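Cables on a big white table, how do you hide them?
Noemi Leone, 29 Nov 2020, 115 views

Got a big white work table near the windows. Cables everywhere and it drives me nuts — every dark one shows. Dont want to drill the top. 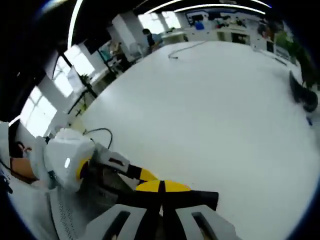
Office & Desks

Zindar
White cable sleeve, adhesive clips under the back edge. Wipe the underside first or they drop off. Did mine in December, still up.

Posero85
get a darker table lol

Morisine
Clips are ok for thin stuff. Anything thicker, use a tray that clamps on — no holes. Leave some slack for teh things you pick up and move.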